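About Altard

Hi, I'm Glykeria, and I started Altard with Si-eun Hyun after we'd both spent far too long writing the same grasp planner for different employers. We make software for robot arms. No hardware, no fancy lab with a viewing gallery, just the code that works out where things are, how to get hold of them and how to move without knocking over whatever's next to them.

Our main product is Primance, a motion planner that sits between your perception stack and your arm's own controller. You give it a scene and a goal and it hands back a trajectory, plus a readable log of every option it threw out along the way. The log was Si-eun's idea. I thought it'd be a nice extra, and now it's the bit customers ring us up to talk about! If your arm keeps taking the long way around to a shelf, you can open the log and find the collision check that scared it off.

Then there's Yeon, our simulation tooling, which grew out of a pile of scripts Kyung-hwa Oh kept in a folder called "sort this later". Yeon builds tabletop scenes, swaps the objects and surfaces about, and runs the planner against them overnight. We're a bit kitchen-mad at the moment - fruit, trays, marble benchtops, anything shiny or see-through that gives a depth estimate grief.

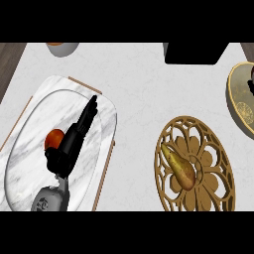

Kyung-hwa has the suite up to 874 scenes now, and every change to Primance has to get through the lot before it goes out the door. It's slow and we grumble about it (me especially, usually at five in the arvo when I want to merge something), but I wouldn't go back. We used to test on a handful of favourites, and the planner got very good at exactly those favourites and nothing else.

There are 8 of us these days, working out of the upstairs floor of an old print shop. Ye-ji Seok looks after perception, so if an object's pose estimate is wobbling she's the one colouring in point clouds until she finds the culprit. Iara Mansilla runs support and wrote most of our docs. She came to us from a customer, Zuvimlow, where she'd already sent in 43 bug reports, all of them fair, and it seemed cheaper to hire her.

We don't do contract secrecy for its own sake. The scene format is open, the log format is open, and you can export the lot and take it elsewhere if we're not your cup of tea. Licences are per site, with a reduced rate for unis and TAFEs, and a real person answers the support inbox - most days that's Iara, and when she's on leave it's me, so be gentle.

If you'd like a trial of Primance, send us your arm's model, the controller version and a short note on what you're trying to pick up. Odd objects are very welcome.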